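Imprimer cet article | Envoyer par e-mail

La boîte qui parle toute seule

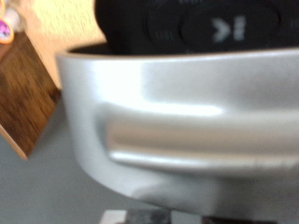 Un bouton, et puis débrouillez-vous

Chez Soledad Paredes, tout ce qui n'a pas de place finit près d'un récipient argenté. Les clés, les piles, le son. « J'ai arrêté de ranger en juillet, dit-elle. J'ai commencé à regrouper. » La nuance lui appartient.

Sur le plastique noir, la touche lecture/pause est large, ovale, bien au milieu, impossible à rater même en cherchant ses lunettes. Les autres repères, gris et menus, s'adressent à des gens plus jeunes ou mieux éclairés. Le métal satiné, lui, attrape la lumière avec une complaisance de carrosserie.

Son voisin Renato Pereyra, 36 appareils au compteur et 2 tiroirs de chargeurs orphelins, défend l'école inverse : chaque objet dans son étui, chaque étui étiqueté. Il met trois minutes à lancer une chanson. Soledad appuie une fois, généralement avec le coude, et reprend l'épluchage des carottes.

Ils se sont prêté leurs méthodes pendant une semaine. Renato a tenu jusqu'au déjeuner. Soledad cherche encore l'étiqueteuse.

Imprimer | Envoyer à un ami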